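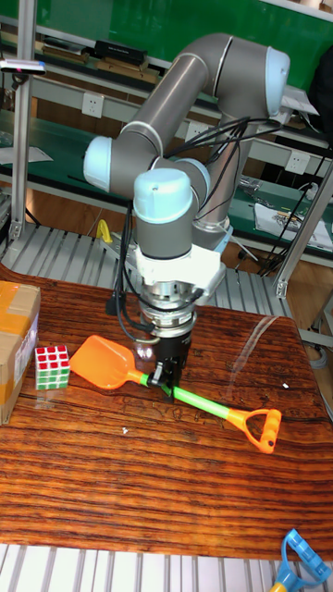 Skireo wrote back that the cell stays as it was on open day and that anyone can ask for the same pick to be run again, so I may still get a second look. Before I do, I'd like to know what to ask.

## Judging a pick demo at an open day: what should I check?

I attended the Tomerura open day on Tuesday. One station had a six-axis arm with a parallel gripper working on toys on a tabletop. I watched it pick a toy shovel by the shaft 13 times. It dropped it twice, both times when the shovel lay at a steep angle to the base.

We are considering a similar cell for sorting returned goods at Quartey. The parts are light, long and badly balanced. Is a demo of this kind worth anything as evidence, and is a parallel gripper the wrong choice for such parts?

*Tags: grippers, demos, pick-and-place*

---

**Answer 1** (9 votes, accepted)

13 picks is a small sample. Two drops in 13 is a failure rate of 15 percent, but the true rate could be well under or well over that. Ask for the log. Ours at Lununura covered 1128 picks before we signed, and the failures grouped by part angle, same as yours.

Ask for these on the second visit:

- Who places the part, and is it placed by hand in the same spot each time?
- Is the grip point found by vision or taught?
- What is the gripping force, and is it changed between parts?
- Can you bring your own part?

The last one matters most. If they say no, I would discount the rest.

On the gripper: a parallel type is fine for a shaft. A long part held away from its center of mass will rotate in the fingers when the arm accelerates. Grip closer to the balance point, slow the lift, or fit fingers with a V-groove - the groove is cheap and you can test it in a day.

---

**Answer 2** (2 votes)

We use suction for everything. Never had a problem. Look into suction.

> Comment: Suction on a thin round shaft will leak. It depends on the part.

---

**Answer 3** (0 votes)

Check the cable routing too. At the steep angles the wrist may be near its joint limit, and the drop could come from a fast wrist move and have nothing to do with the fingers. Ask them to run the same angle at half speed.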